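Luria open day recordings

README, last changed in May by Maysoun Harb

What you get
Recordings of our two-armed cell from the open day at the Watkins building. There are 1,224 episodes in all, and 189 of them were driven by visitors who had never touched a robot before that Tuesday. Some of those are wonderfully wobbly, and we kept every one!

Folders
visitors/ the 189 episodes driven by guests
staff/ everything else
notes/ short remarks typed up by whoever was at the desk

Tasks
Paper and binder work, mostly: opening a binder, turning a sheet, holding the cover flat with one arm while the other handles the page. Thin paper is hard for two-fingered grippers, and guests loved trying it (one pair stayed until we switched the lights off).

Cameras
One fixed view of the table plus a small camera at each wrist.

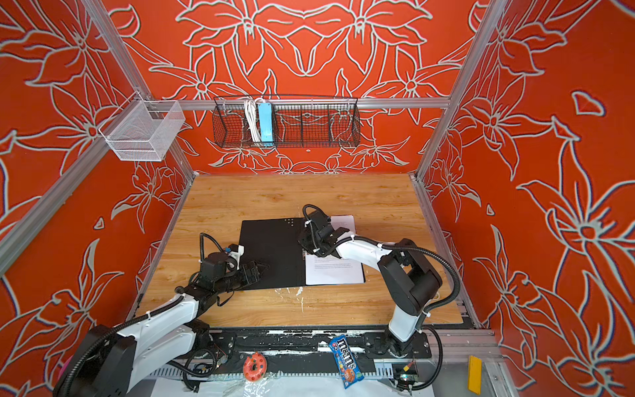 Episodes run to 500 steps at most. Anything under 100 steps was stopped early and is marked "short" in the notes, so filter those out if you only want full tries.

Known problems
The clocks drifted a little after lunch. Use the step number for lining things up, and leave the time stamps alone.

Loading
The Drikutent reader opens all of it. Darkerero works too, but only for staff/ at the moment.

Questions and fixes are very welcome, send them to Maysoun.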